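Rolling a Two-Sided Microfibre Towel for Storage

Published Nov 1, 2021
12 shares | 13 comments

The household skills programme at Trurthorpe receives regular requests for written guidance on the care of microfibre towels. The method set out below is the one taught in the Pusham day classes. It is suited to towels with a smooth face on one side and a fleecy face on the other, and it may be used for both kitchen and bath sizes.

Before you begin

The towel should be fully dry. Clear enough of the table to lay it out at its full size, and move bags, cups and cases to the side or the back. A tablecloth may be left in place provided that it is smooth; any ridge in the cloth will show as a crease in the towel.

Lay the towel with the smooth side up and the hanging loop at the far corner. Pass the flat of the hand from the centre to each edge. Faint creases left from earlier folding may be ignored.
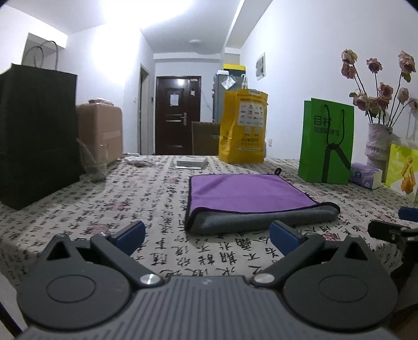
The near edge turned over, with the loop at the far right corner.

Rolling

1. Take the near edge at both corners and turn it over on to the smooth face, so that the fleecy side shows.
2. Continue in short turns, moving both hands at the same pace. The roll should be firm but should not be pulled tight.
3. Check the ends after each turn. Fleece is springy and one end will often creep outwards - press it back in line with the edge before going on.
4. Stop when a narrow strip of the smooth face remains.

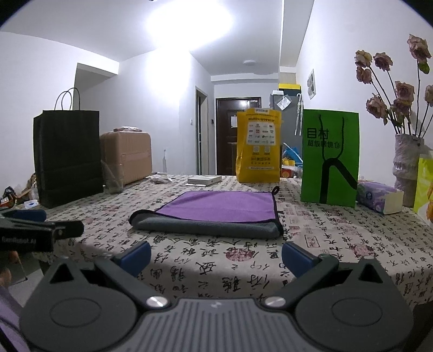

If the roll has become noticeably thicker at one end, it is better to open it by a turn or two and correct it at that point. Squeezing a finished roll into shape seldom lasts, and the towel will loosen again on the shelf.

Finishing and storing

Bring the last strip over the roll and leave the bound edge underneath, where the weight of the towel will hold it. The loop may be left out at the end so that the towel can be lifted from a full drawer. Elastic bands are not advised, as they mark the pile.

Rolls should be stored side by side in a single layer. Class notes prepared by Jianguo Wei are available from the Pusham office on request.

517 views | 200 likes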